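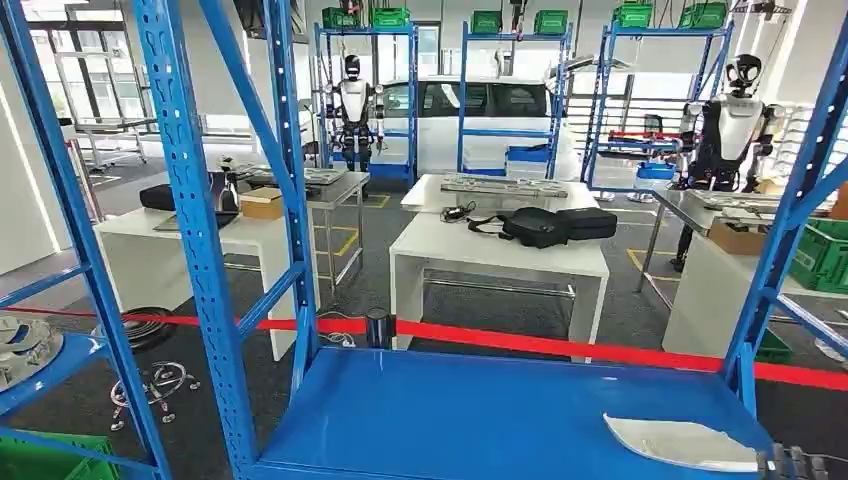

Shahnaz Pathirana has been setting up workshops for 19 years and she still gets annoyed about shelves. "People buy the rack and think they're done," she says. We're talking at Badex, where she runs stores and layout, and she's got maybe half an hour before a delivery so we go fast.

First thing, the racks. Blue metal, uprights with holes all the way up. She likes those. "You can move a shelf. Sounds like nothing. But the parts change, they change every few months, and if the shelf is welded at the wrong height you just start putting things on the floor."

And do things end up on the floor anyway? She laughs. "Cables. Always cables. Cables are my whole life." There's a coiled black one on the carpet and some wire harness pieces in a tangle, and she looks at them the way you look at somebody else's dishes. Her rule is that anything on the floor at the end of the day goes in a bin with no label and you have to come ask for it. Ebenezer Addo, who builds most of the harnesses, has come to ask four times since July. "She keeps a list," he says from across the room.

The green crates are her thing too. Plastic, they stack, and they go along the tops of the shelving units at the back as well as down where people work. Before that it was cardboard. "Cardboard is fine for a week. Then somebody puts a motor in it." There's still some cardboard on the tables, I point out. "Yes. Thank you. I saw."

What goes up top? Stuff you need twice a year. She's strict on weight, nothing heavy over shoulder height, and small metal parts live in trays lower down. The gray round tray on the side rack she is fond of. Parts don't hide in the corners, becuase there aren't any.

The yellow floor markings took longest to agree on. Imtiaz Gazi wanted wide lanes for carts, Shahnaz wanted more bench space, and they taped it, pulled it up, taped it again. "Three weekends," she says. "My knees." The lines mark out zones and the tables are supposed to stay put. Do they? "Mostly. White tables wander. The steel ones are heavy so they behave."

She splits it like that on purpose – steel for metal parts and anything that scratches, white for laptops and clean work. Bags are the argument. A backpack on a workbench drives her up the wall. She ordered hooks from Hurnmont, the hooks are still in the box, she knows.

Then the rope. A red barrier rope on a black stanchion, like a bank or a movie theater. Isn't that a bit fancy for a workshop? "It works better then tape. You put a sign, people walk past the sign. You put a red rope and grown engineers stop and wait." She'd tried chain at her last job, at Mnguni, and hated the noise.

Budget? $3,000 for the last round of racks and crates, and she'd have spent more on crates if they'd let her. Lids especially. Dust gets in everything.

I ask what she'd tell someone starting with a bare room. She thinks, checks her phone, delivery's early. "Put the benches in first. Work for a month. Then buy shelves, you'll know what you need by then." Also leave an empty shelf on every rack. It won't stay empty. On the one closest to us there's something white and crumpled, paper or a cloth, and she's already frowning at it.

Next on her list is labels. 60 of them, printed, sitting in a drawer. Nimal Wanigasekara was going to do them and then got pulled onto something else. "So it's me," she says, and goes off to meet the truck.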